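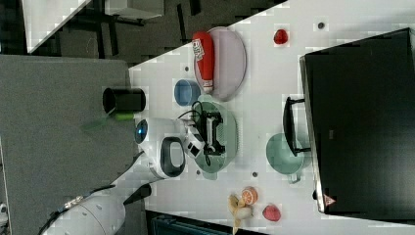 Visit to the Drestholm stamp fair and the Clolance printing works

The spring fair at Drestholm took place in April, in the old corn hall behind the station. Several of us from the Skulcombe society went up by the early train and stayed overnight so that we could join the printing works tour the next morning. These notes are for members who could not come.

The hall opened at 10. There were 38 dealers this year, on two floors, with the postal history people upstairs and most of the general stock on the ground floor. Entry was free, and the printed list of stands was correct apart from one dealer in Baltic material who had swapped places with a seller of albums.

Prices for common used material were much as last year. Boxes of mixed covers were plentiful and had mostly been picked over by midday. I looked for railway letter stamps and found a fair number, nearly all mint. Used on cover they were scarce, and the two I was offered had been trimmed at the left to fit an album page. I bought neither. I did buy a small lot of registered envelopes with village cancellations, several of them readable, and a perforation gauge to replace the one I left on the train last autumn.

The displays were upstairs at the far end. The best, to my mind, was a study of slogan postmarks used in seaside towns, arranged by town, with maps drawn by the exhibitor. A display of airmail labels was well written up but hung too close to the window, and the glare made the lower rows hard to read. The temporary post office had a special handstamp showing the corn hall clock. The ink was rather wet in the morning and several covers smudged. Those done after lunch are cleaner.

The café closed at half past two, earlier than advertised. There is a bakery across the road.

The works tour

Clolance is 10 minutes from Drestholm by bus. The Rennie works stands by the canal and prints stamps, labels and certificates. Tours run in April and October and have to be booked by post. Bags and telephones go into lockers at the gate and no photographs are allowed inside.

The tour lasted 90 minutes. It began in the paper store, which is kept at a steady temperature, and our guide passed round samples of gummed and self-adhesive sheet. We then went along a gallery over the press hall. One of the lithographic presses was running a label job, and the other was being washed down between colours. The noise made it hard to follow the guide, so anyone going in October should stand near the front.

The perforating room was the part I had most wanted to see. The older comb perforator is still in working order and is used for short runs. We were shown a sheet on which the comb had struck slightly low on one row, and how the checkers mark such a sheet before it goes to be destroyed. Waste is weighed in and out, and the totals have to agree before the shift can leave.

A small museum by the gate has proofs, a hand press and some die boxes. The labels are brief. The shop sells reproduction proof cards at £2 each, cash only, and a booklet on the history of the works which was out of stock.

The last bus back to Drestholm station leaves at ten past four. The society has a copy of the fair catalogue, and it can be borrowed at the next meeting.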